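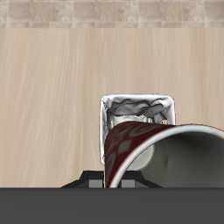 I finally sat down last Sunday and cleaned out my subscriptions, which I had been putting off since December, and oh my goodness, what a mess. Between my husband and me we were paying for 4 different places to watch things, and I still couldn't find the one movie I wanted! It was an old comedy my sister and I wore out on tape as kids, and it used to be on Hundum. Then it moved to Prurkeseck, and I'd signed up for Prurkeseck mostly to follow it there (I know, I know). Now it's gone from there too.

What really got me was the stuff I'd "bought." My Hundum library says 54 titles, and when I clicked through them one evening with a cup of tea, a few had a little gray note saying they weren't available in my region. I haven't moved! I wrote to support and got a very polite answer about licensing that I read twice and still couldn't explain to you.

My friend Hiu-tung Cheung has been telling me for years to just buy the discs. She has 315 of them in her hallway, all in order, and she lends them out like a library. She also warned me off those sites that have everything for free, after her nephew's laptop caught something nasty from one and he lost his school pictures.

So I've canceled two of the services, and I'm picking up used discs when I see them. I found the comedy too, at the secondhand place next to the bakery, with a cracked case and somebody's name in marker on the front. My sister is coming up next month and I haven't told her yet. If anyone knows a decent player that doesn't need to be hooked up to the internet, please leave me a comment, because ours makes a grinding noise.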